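Prunuvbridge charity shop to reopen in the old bank on Gromudau Street

After the best part of a year in borrowed corners, the Varghese charity shop is coming home to the middle of Prunuvbridge. The doors of the old bank on Gromudau Street open in June, at half past nine in the morning, and if the talk in the bakery queue is anything to go by, it will be a busy first day.

Regulars will remember the old premises by the bridge, where the floor sloped so badly that the book trolley had to be wedged with a folded atlas. The roof there gave up last winter, and since then the shop has managed with a table in the library foyer and a Saturday-style jumble in the chapel hall whenever the hall was free. It kept going, and it kept raising money for the Plolton day centre, but it was never quite the same as having a proper window to look in on the way to the bus.

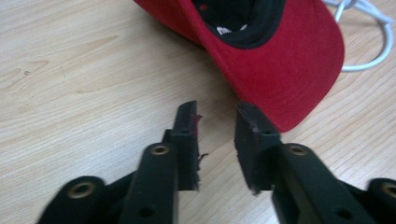
The new shop has almost twice the floor space, and the plan is to give much more of it to clothes and the smaller things that go with them. Scarves, gloves, belts and hats always sold well by the bridge, even though they lived in a deep basket that you had to dig through with both arms. A plain red baseball cap like this one, with its black band inside and the stitching running neatly round the brim, could sit at the bottom of that basket for months, and then somebody would find it on a sunny morning and go off delighted. Most hats will be priced at £3, with children's sizes a little less, and coats will start at £15.

The building itself has been a pleasure to bring back to life. The bank left behind its tall windows and a very handsome tiled porch, along with a strongroom door so heavy that everyone agreed to leave it exactly where it was. The strongroom will be the book room, with space for paperbacks along one wall and jigsaws along the other. The old counter has been kept too, though it has been shortened at one end so that pushchairs and wheelchairs can get past without any fuss.

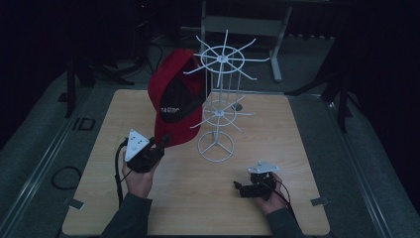

Getting things up off the floor and out of boxes has been the great aim this time round. Customers were asked what they would like to see, and 40 of them took the trouble to write a reply, some of them running to both sides of the paper. Better lighting came up again and again, and so did a mirror that shows your feet. Several people asked for accessories to be hung where they can be seen, and a white wire spinner with hooks fanning out at the top, the sort shown with the red cap hanging from it, takes up very little room and saves all that rummaging. There will be a chair by the changing room as well – two, if a second decent one is donated in time.

Donations are welcome from now on at the side door on Mill Lane, between ten in the morning and three in the afternoon. Clean clothes, shoes in pairs, books, crockery and toys are all wanted. The shop can't take electrical goods, mattresses or anything that has been in a damp garage, much as it hates to turn people away.

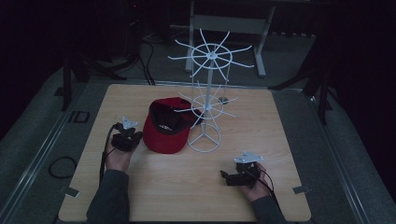
Larger items such as chairs and small tables can be accepted if you ring first, and the shop's van will collect from anywhere in Prunuvbridge and the villages out as far as Plolton. Please do label bags if you can, even with just a word or two, as it makes the sorting go a great deal faster.

The first 50 customers through the door on opening morning will be given a cloth bag, and there will be tea and fruit cake in the book room until it runs out. Parking on Gromudau Street is free for an hour, and the number 15 bus stops right outside.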